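Ondstead Word List: README

Version 8

This folder contains the Ondstead word list, a collection of household words and short phrases as they are spoken by older people in the Ondstead valley. It was made for people who study regional speech, for teachers, and for families who want to keep the words of their grandparents. Please read this file before you use the tables, because several columns do not mean what their names suggest.

The list is maintained by Manaia Kerslake. I grew up with another language and learned the valley speech as an adult, so I ask the reader to be patient with my English and to write to me if a sentence is not clear.

What is in the folder

words.csv is the main table. It has 637 entries, one entry per row.
phrases.csv has short phrases in which the words are used. A phrase can belong to more than one word.
speakers.csv describes the speakers. Names are replaced by a letter and a number.
audio is a folder with the recordings in WAV format.
changes.txt tells what was changed between versions.

All tables are saved in UTF-8 with a comma between the fields. If you open them with a spreadsheet program, please choose UTF-8 in the import window. Otherwise the long vowels will be shown as two strange signs, and when you save the file again the damage is permanent. This happened to me with version 3, and I had to repair the table by hand over most of a January.

The columns of words.csv

id: a number that never changes. If an entry is removed, its number is not used again, so there are gaps.

form: the word as we spell it. The spelling follows the rules explained later in this file.

gloss: a short meaning in English. It is only a help for searching. Please do not quote it as a definition.

meaning: the longer explanation, usually in the words of the speaker, translated by me.

room: the part of the house or yard where the word belongs, for example kitchen, cellar, yard, wash house. This column was added in version 5 and is empty for the older entries that I could not check again.

speaker: the code of the person who gave the word first. Other people who know the word are listed in the column also_known.

status: one of four values, which are active, remembered, heard and doubtful. "Active" means that the speaker uses the word today. "Remembered" means that the speaker used it in the past. "Heard" means that the speaker knows it only from other people. "Doubtful" means that I am not sure I understood.

source: "talk" if the word came up in conversation, "asked" if I asked for it directly. I recommend looking at this column before you count anything. People give different words when they are asked than when they are telling a story.

How the words were collected

Most of the conversations took place in the kitchens of the speakers. I had no fixed list of questions. I usually started with one thing in the house, such as the stove or the bread box, and let the person speak. After that I asked for the names of the parts and for what one does with them. A conversation was typically as long as a pot of coffee. Some speakers preferred that a daughter or a neighbor was sitting with us, and then I have marked the second voice in the table of phrases.

A smaller group of words came from the Wednesday afternoons at the Dahlgren reading room, where several people sat at one table. These recordings are livelier but harder to use, as the speakers correct each other and speak at the same time. Many of the best words for tools come from there. If two people did not agree on a word, both forms are kept, and the disagreement is written in the column notes.

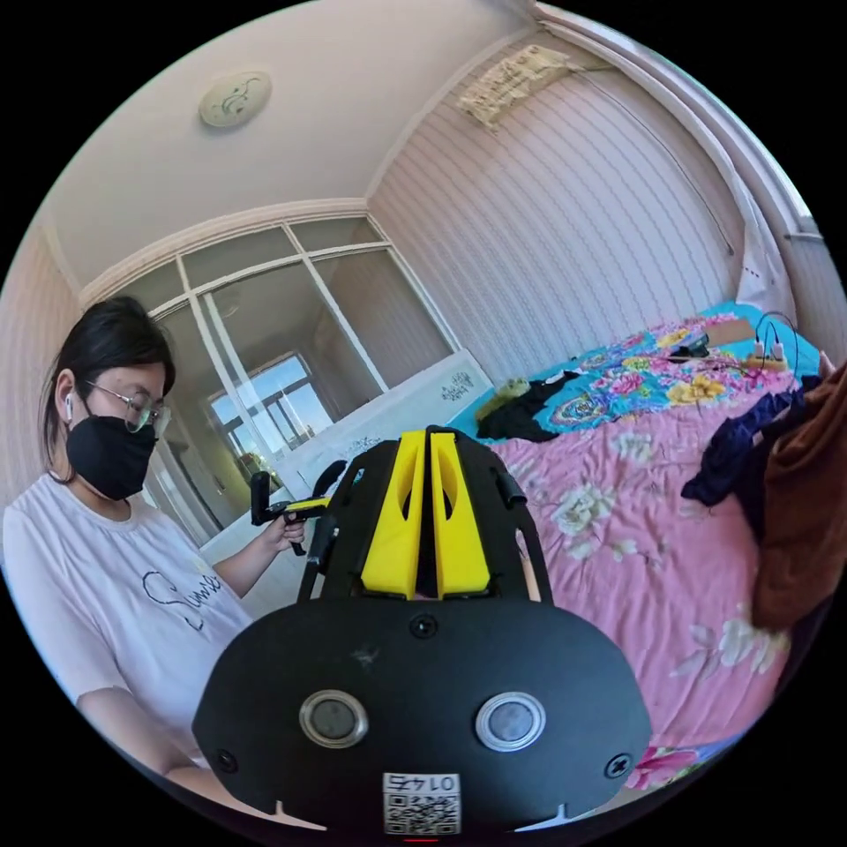 Words for children's games and for church are not part of this list. They were left out from the beginning, and I have kept to this even when a good word was offered to me. A few of them can be found in the phrases, where it would have been a pity to cut the sentence.

Spelling

There is no official spelling for the valley speech. I have used the one from the old Rollon school booklet, with three changes:

Long vowels are written double (aa, ee, oo) and not with a line on top.
The soft g at the end of a word is written gh.
The short sound between two consonants, which some speakers have and others do not, is not written at all.

The third rule is the one people complain about the most. I understand the complaint. A speaker from the upper farms will say a word in three syllables and see it here in two. However, if I wrote the short sound, nearly half of the list would need two spellings, and searching would become very tiresome. The recordings keep the difference, and those who need it should work from the audio.

Capital letters are used only for the names of persons and places. Please note that the names of months are written small.

The recordings

There are more than 600 sound files. Each is named with the id of the entry and the code of the speaker, with a low line between them. A few entries have no recording. In those cases the speaker did not want to be recorded, or the sound was too poor, and the column audio is empty.

The files were cut by hand. I have left a short silence before and after each word. I have not removed noise. In the files of speaker K42 you will hear a clock, and in several of the yard words there are hens.

The loudness is not equal between files. If you want to use them in a class, I suggest that you make them equal first, and keep a copy of the originals.

Known problems

The meanings of the words for weaving are weak. Only one speaker had worked at a loom herself, and I do not know the craft well enough to ask good questions.

Some glosses are too narrow. The word "stoor", for example, has the gloss "shelf," but it can be used for any board on which something is kept, also outdoors.

The lower villages have fewer speakers in the list than the upper farms. Please do not draw a map from this data. I have seen it done once, and the result mostly showed where I have relatives by marriage.

Entries taken over from the Bimico card box (source marked "card") have no speaker. The cards were typed a long time ago, and the typist did not sign them. I have included only those cards where at least one living person recognized the word.

Use and permission

You may use the tables and the recordings for study, for teaching and for private purposes. If you publish something, please mention the list and the version. The speakers agreed to this use and were told about it in their own language.

Please do not use the recordings in advertising. Please do not try to find out who the speakers are, even if you come from the valley and believe you know the voice. If a family asks me to take out a recording, I take it out in the next version and note only the id in changes.txt.

Corrections

Corrections are very welcome, above all from people who grew up with the words. Write the id, what is wrong, and how you would say it yourself. It helps me if you add the village or farm where you learned the word. I do not change an entry after one letter only, but I put the remark in the notes column with the next version, and I ask again when I am visiting.

If you know a word that is missing, send it also, with one sentence in which it is used. I prefer a sentence that somebody has said to you over one that was made for the list.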